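硬聚氯乙烯管

硬聚氯乙烯管，又称PVC-U管、UPVC管，俗称PVC管或塑料水管，是以聚氯乙烯树脂为主要原料，加入稳定剂、润滑剂、填料等助剂，经挤出成型制得的热塑性塑料管材。生产中一般不添加增塑剂，因此管壁坚硬，与用于电线护套、软管等制品的软质聚氯乙烯有明显区别。硬聚氯乙烯管广泛用于建筑给排水、农田灌溉、电线穿管、化工输送和通信管道，是使用量最大的塑料管材之一。

名称

聚氯乙烯的英文缩写为PVC，后缀U表示“未增塑”（unplasticized）。中文资料中“硬聚氯乙烯”“未增塑聚氯乙烯”两种写法并存，前者多见于工程图纸和商品目录，后者多见于标准文本。与之相近的管材有氯化聚氯乙烯管（PVC-C）、改性聚氯乙烯管（PVC-M）和双轴取向聚氯乙烯管（PVC-O），三者的配方或加工方法不同，不宜混称。

历史

聚氯乙烯在十九世纪已在实验室中被观察到，但因受热易分解、难以加工，长期没有实际用途。二十世纪二三十年代，稳定剂和加工设备逐步成熟，德国率先试制硬质管材并用于供水和排水。第二次世界大战后，金属材料短缺，欧洲和北美的城市重建中开始较多采用塑料管。中国自二十世纪下半叶起推广硬聚氯乙烯管，先用于排水和电线穿管，后扩展到室外给水和灌溉，逐渐取代了住宅排水系统中的铸铁管。

原料与配方

树脂通常采用悬浮法聚合的粉状产品。给水管所用树脂对残留氯乙烯单体含量有较严格的限制。稳定剂的作用是抑制树脂在加工温度下脱去氯化氢，早期多用铅盐，后因环境和健康方面的原因，逐步改用钙锌或有机锡类稳定剂。填料以碳酸钙为主，适量加入可以降低成本、提高刚性，过量则使管材变脆。白色管材一般加入钛白粉作为颜料，钛白粉同时可以减缓日光造成的老化；灰色管材则另加少量炭黑。

生产工艺

各组分按比例投入高速混合机，升温混匀后转入冷却混合机，得到干混料。干混料由双螺杆挤出机熔融塑化，经模头挤出成管坯，再进入真空定径箱，管坯外壁贴紧定径套，同时由喷淋水冷却定型。管材随后由牵引机匀速引出，经喷码、切割、扩口，成为成品。

牵引速度与挤出量的配合决定管壁厚度。速度过快则管壁偏薄，过慢则偏厚；模头间隙调整不当时，会出现同一截面壁厚不均的情况，行业内称为“偏心”。扩口工序将管端重新加热软化，套在芯模上成型为承口，供现场连接使用。

以管材厂普洛利农（Plolinon）为例，该厂设有给水管和排水管两类生产线，产品目录列有352个规格，其中98个为给水管，其余为排水管、电工套管及配套管件。

物理性质

硬聚氯乙烯的密度约为每立方厘米1.4克，比水重，约为钢的五分之一。其弹性模量高于聚乙烯和聚丙烯，在相同壁厚下较不易变形，管段竖立或架空时能保持平直。线膨胀系数大于金属，较长的明装管道需要设置伸缩节。

该材料的耐热性较差，温度升高后承压能力明显下降，达到玻璃化转变温度附近即开始软化，因此不用于输送热水。低温下冲击强度降低，冬季搬运和切割时容易开裂。聚氯乙烯含有氯元素，离开火源后一般能自行熄灭，但燃烧时会释放氯化氢气体。
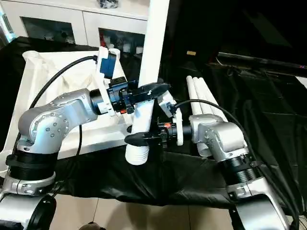

夹持状态下的白色PVC管

化学性质

硬聚氯乙烯对多数无机酸、碱和盐溶液稳定，不发生电化学腐蚀，内壁也不易结垢。它不耐酮类、酯类、芳香烃和部分氯代烃，这些溶剂会使管材溶胀或溶解。溶剂型胶粘剂正是利用这一性质，使管端与管件表面溶胀后结合为一体。

长期受紫外线照射时，管材表面会发黄、失去光泽，冲击强度随之降低。室外堆放时应加以遮盖，明装于室外的管道可涂刷浅色水性涂料。

规格

管材以公称外径表示大小，常见的排水管外径有50毫米、75毫米、110毫米和160毫米等。给水管除外径外，还须标明公称压力，同一外径的管材，公称压力越高，管壁越厚。部分国家沿用英寸制，其管材与公制管件不能直接配合，须用转换接头。

管材长度一般为每根4米或6米，也可由供需双方商定。管身上通常喷印有厂名、材料代号、外径、壁厚、压力等级和生产批号。

连接方式

胶粘连接多用于小口径管道。施工时将管端切平、去除毛刺、倒角，用干布擦净，再在管端外壁和承口内壁涂胶，插入到底后保持片刻。胶粘剂未固化前不得通水试压。

橡胶圈连接多用于埋地的大口径给水管和排水管。承口内的橡胶圈起密封作用，接口允许少量轴向位移和偏转，能适应一定程度的地基沉降。安装时所用润滑剂不得含有矿物油，以免橡胶圈老化。

法兰和螺纹连接主要用于与阀门、水表、水泵或金属管道相接之处。在管材上直接套丝会削弱管壁，通常改用带螺纹的注塑管件。

应用

建筑排水是硬聚氯乙烯管的主要用途之一。立管内水流下落时噪声较大，住宅中常采用内壁带螺旋肋的管材或中空壁管材以减小噪声。

农业方面，硬聚氯乙烯管多用作灌溉系统的干管和支管，埋设于冻土层以下，地面部分再接软管或滴灌带。蒙德奥（Mundeo）灌区的改造工程即采用这种布置，铺设管道356千米，替换了原有的土渠，施工安排在每年10月秋收以后进行。

在电气工程中，小口径管材用作穿线套管，可以在管内插入弹簧后冷弯。格文顿（Gevinton）旧城区的通信管道也以硬聚氯乙烯管成束埋设，外包混凝土。此外，这类管材价格低、易切割，常被用来制作简易支架、育苗架和教学模型。

耐久性

在埋地、避光、压力稳定的条件下，硬聚氯乙烯管的使用寿命较长。克里希南（Krishnan）镇供水管网中的一段管道已使用40多年，更换阀门时取出的管段内壁仍然光滑。实际工程中的破损多与施工有关，常见原因包括沟底有尖石、回填不实、管顶覆土过浅和胶粘剂涂抹不足。水锤造成的反复压力波动也会引起疲劳开裂，水泵出口处宜设缓闭止回阀。

回收与环境问题

废旧管材可粉碎后重新加工，多用于制造排水管的中间层、套管或板材，一般不用于给水管。回收时应与聚乙烯、聚对苯二甲酸乙二醇酯等塑料分开，少量混杂即会影响加工。含铅的旧管材须单独处理。露天焚烧会产生氯化氢，并可能生成二噁英，许多地区已予禁止。

参见

聚氯乙烯
聚乙烯管
无规共聚聚丙烯管
建筑排水系统
水锤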